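News > Community > Food and Drink

Culldale snack box scheme opens for June orders

Illalum, the snack packing business based in Culldale, has opened orders for its June boxes. The scheme sends mixed boxes of small wrapped snacks to workplaces, waiting rooms and community groups across the town and the villages on its northern side. Orders can be placed until noon on the last Wednesday of the month.

The boxes were first offered last autumn to six local offices. The list has since grown to 151 regular addresses, most of them places with fewer than 20 staff. Illalum says the smaller sites asked for something they could put out on a table and leave there, with no plates, cutting or fridge space needed.

Each standard box holds 24 items. A half box is also available for the first time this month, after requests from two hairdressers and the Katsaros dental practice on Mill Row, where the full box was lasting longer than the staff wanted it to.
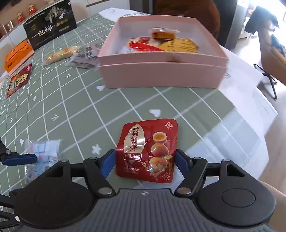
The June range is the first to include a good number of savoury items. Earlier boxes leaned heavily towards sweets and biscuits, and customers said so in the spring survey. Nearly a third of the forms that came back asked for something more filling for mid-afternoon. Illalum tried a range of small packets with its own staff and with a tasting group that meets in the Flarkik building, and settled on a short list. Among them are quail eggs in a red packet, which has pictures of the eggs on the front and the name in both Chinese and English, so people can tell what they are picking up. They were new to most of the tasting group and finished third out of the savoury items.

Rūta Kalniņš, who runs Illalum, said: "We had a lot of boxes coming back to us with the same few sweets left at the bottom. People were being polite about it but they wanted a change. The savoury packets go in this month and we will see what gets eaten. If the eggs are popular they will stay, and if they are not we will swap them for something else in the autumn."

The sweets have been kept, though there are fewer of them. Small sweets are now put in as a bag of individually wrapped pieces. Bars will still be included in every full box.

Packing is done by hand on long tables. Items are laid out by type before any box is filled, and the box is then packed from the bottom up with the flatter packets going in last. Bars go in along the side. Illalum changed to this order in the spring after a run of complaints about crushed biscuits, and has had one complaint since.

Hanyu Han, who chooses the range and trains new packers, said: "It sounds simple, but if you start filling before everything is on the table you end up with two boxes of nothing but bars. We spread it all out first. It takes another 10 minutes at the start of the morning and saves more than that later on."
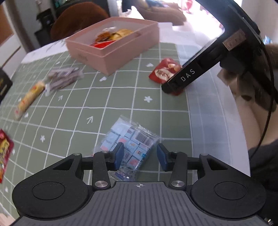
Snacks on the table and in the pink storage box.

Customers who receive a plastic storage box with their order are asked to keep it for the length of their subscription. Refills are delivered in paper bags and tipped into the same box. Anyone who stops their order can hand the box to the driver on the final visit or drop it at the Culldale unit between 9am and 4pm on weekdays. There is no deposit, but Illalum would like the boxes back.

Ingredients and allergy information for every item in the June range will be sent by email before delivery, with a printed copy included in the order. This includes English ingredient lists for imported products. Egg, milk, nuts, wheat and soya are all present in the range. A box without nuts can be requested on the order form, although it is packed in the same room as the others and is not suitable for people with a severe allergy. Customers who need to leave out any other ingredient should ring before ordering.

Prices for the standard box have not changed. The half box costs slightly more than half the full price to cover the delivery. Community groups and charities in Culldale can ask for the reduced rate, and those already receiving it do not need to apply again.

Deliveries will be made in the first full week of the order period, with the town centre round going out in the morning and the villages in the afternoon. New customers will get a text message the evening before. Sites with a locked entrance should give a phone number that somebody will answer.

Order forms are available from the Illalum unit, from the front desk at the Flarkik building, or by email on request. A short feedback form will be sent out with the June boxes and the results will be used to choose the autumn range.

Ends

Notes to editors

Illalum packs and delivers snack boxes in Culldale and nearby villages. Rūta Kalniņš and Hanyu Han are both available for interview. Please contact the press desk to arrange a time.

Tagged: Local business, Snacks, Workplace, Culldale

We use cookies to see which pages are read most. You can change your cookie settings at any time. Accept / Manage settings

Contact us | Press desk | Privacy | © Illalum. All rights reserved. | Back to top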